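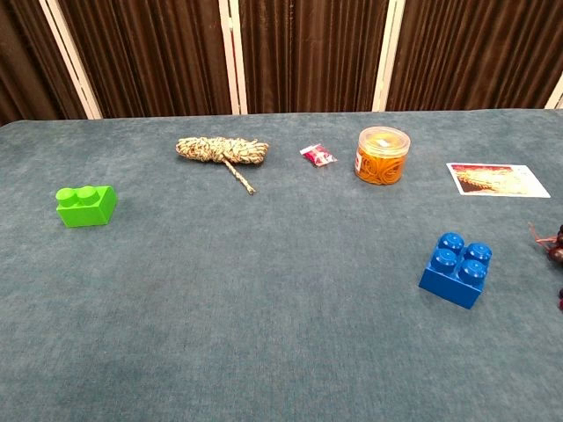 # Ledance, a small arm for a big table

Welcome to the gallery of Ledance. It is a robot arm which I am building at Zekwood, our shared workshop, in the evenings and on many mornings before work. The arm has six joints and a reach of 460 mm, measured from the middle of the base to the tips of the fingers. It is my second arm. The first one was made almost completely from printed parts and it bent like a fishing rod, so I did not give it a page.

I put the gallery in order of the work. Each album has a line or two from me, sometimes more when I could not stop. If you build something similar, please take any idea you like.

## Album: Base and shoulder

The base is a thick aluminum plate with four clamps, so the arm can be taken away when other members need the table. I drilled the first plate in the wrong position and kept it as a weight for gluing.

The shoulder uses a belt in two stages. I wanted a gearbox, but the price of a good one was more than all the other parts together. The belt is quiet and I can change it with one hex key.

The bearing seat was printed five times before I was satisfied with it. In the last photos of this album you will find the version with the metal ring pressed inside.

## Album: Elbow and forearm

The forearm is a carbon tube from a broken tripod. The tube is a little oval, and for this reason the clamp has a thin strip of rubber inside.

The elbow motor is from Bozkurt, a small shop which sells motors taken out of old machines. It came without any paper. I found the wiring by trying, very slowly, with a low current and one hand on the switch.

The moving weight is kept close to the shoulder as much as possible. With everything mounted, Ledance can hold 333 g at full reach and stay there without shaking. I would be happy with more, but for my objects it is enough.

## Album: Wrist

Three small servos, and too many cables. The first loom was so stiff that the wrist came back by itself when I turned off the power. The new one is made of soft silicone wire and has a loop behind the last joint.

Please look at how the loop is fixed. It was tied with thread, the way old radios were made, and it holds better than the plastic ties which I used before.

## Album: Fingers

There are two fingers, parallel, moved by one screw. I made flat tips first and later tips with a shallow V shape. The flat ones are good for blocks and cards. The V ones are better for round things, but they catch on fabric and pull it up like a tent.

The soft pads were cast in a mold at the workshop. The first mix stayed sticky for a week and collected all the dust of Zekwood. For the second mix I used a kitchen scale and followed the instructions.

## Album: The table

The big table is covered with blue-gray fabric, soft like felt. I love this surface more than I expected! Small things do not roll away, the fingers can touch down a bit too hard without damage, and the color is easy for my program to separate from most objects.

It has also one problem. The fabric is not the same tone everywhere, there are darker and lighter patches in it, and my first threshold took some patches for objects. The arm went with great care to pick up nothing. Now I compare with a stored photo of the bare fabric, and I make a new one when the daylight changes.

The brown pleated curtain behind the table took me one more evening. The folds gave the program many vertical lines, and it was very interested in them. I simply told it to ignore everything beyond the far edge.

## Album: Objects

The objects for practice come from drawers, from toys and from the kitchen. I chose them so that every one asks a different question from the fingers.

- **Green block, two studs.** The easiest one. I use it to check that everything works after I change any screw.
- **Blue block, four studs.** It is square, so it should be simple, but when it lies with a corner toward the arm the wrist must turn first. My program often chose the longer way to turn.
- **Braided rope.** It is beige, with darker flecks in it, wound in a bundle with one end free. The fingers must take the bundle. If they take the free end, the coil can open and I have to wind it again by hand.
- **Red packet.** Very small, with shiny plastic. The reflections move when the lamp moves, and the program thinks that the packet moved also.
- **Jar of orange rubber bands.** Clear plastic, and the program sees the orange and not the jar. The fingers closed too low and too late until I added a margin for the lid.
- **Picture card.** It lies flat, and I have no good answer yet. At the moment I am trying to press it lightly with one finger and slide it.
- **Dark red cluster, like grapes.** Round parts and thin stems. I do not give it to the arm before the pads are clean.

## Album: Control box and program

The box is an old case for a car radio, with a fan added on the side. The emergency button is big, and it was the first part which I mounted. I recommend this order to everybody.

Suvow is the name of my program. It started as a typing mistake in a folder name, and then it was in so many files that I left it. It finds the objects, selects one, plans the movement and writes every decision to a text file. Reading this file with a cup of tea is the best way to find out why the arm did something strange.

A full pick and place takes about 2 minutes, because I keep the speed very low. Visitors find it boring. I can watch it for a long time.

## Album: Mistakes

I collect them in a separate album, so they are easy to find again. There is a belt with missing teeth, a cracked wrist bracket, and a connector which I soldered as a mirror of the drawing. The bracket cracked along the layers of the print. I turned the part on its side in the printer and gave it a bigger radius in the corner.

## Album: Next steps

In January I want to replace the elbow belt and make a thinner finger tip for the card. I also have to write a better routine for the rope, which looks for the middle of the bundle and not for the brightest part.

The drawings are almost ready to share. The dimensions are in millimeters and some notes are still in Ukrainian, I am translating them little by little. If a drawing and a photo do not agree, please believe the photo and write to me.

Daryna Tymoshchuk, Zekwood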